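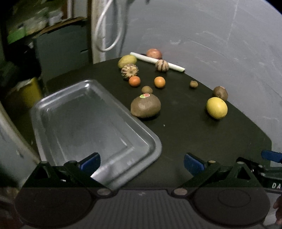 Can two students with no robotics background get useful training data out of a hand-held gripper kit in one term?

With the Custau kit, we think so, provided you set aside the first week for getting your wrist movements sorted out. We went in knowing how to code a little and how to use a screwdriver, and we came out with 351 demonstrations we're happy to hand on to next year's group.

Project report: the Custau hand-held gripper kit on a fruit sorting task
Elif Naz Avcı and Duygu Yaman
Submitted 2 Jun 2026

Why we picked it
Our supervisor gave us a budget of 2,000 dollars and a short list. The Harnine kit had the nicer software but would have eaten the lot. Custau's came in at 700, which left plenty for spare finger pads, a second battery and a frankly enormous amount of fruit. We were sold once we saw that you just hold the thing and do the job yourself, no arm needed!

The task
Pick up one piece of fruit, place it in a shallow metal tray, let go, back off. Kiwis, tangerines, yellow citrus and striped pepino melons all went into the mix (Duygu had never seen a pepino before and is now a big fan). We wanted different sizes and skins on the same table, and we moved everything between takes so no two runs started the same way.

What we liked
The fingers are lovely to use. The blue pads held a fuzzy kiwi and a smooth melon equally well, and squeezing feels natural after 20 or so tries... we stopped thinking about it and started racing each other, then had to slow down again as the quick runs were too blurry to keep. The Plaltlow app that comes with the kit trims the start and end of each take for you, and that saved us whole afternoons.

What we'd change
Very small fruit is fiddly. The fingertips want to push it along the table before they close, and we threw out more takes on those than on anything else. The metal tray also caught reflections along its rim, so we turned the lamp away from it. The manual colours its wiring diagram in two greys that look identical when printed, so keep it on a screen.

Next steps
In September the Macapagal lab will try our recordings on their own arm. Elif is staying on to help with that, and she has already started on a second task with soft bread rolls.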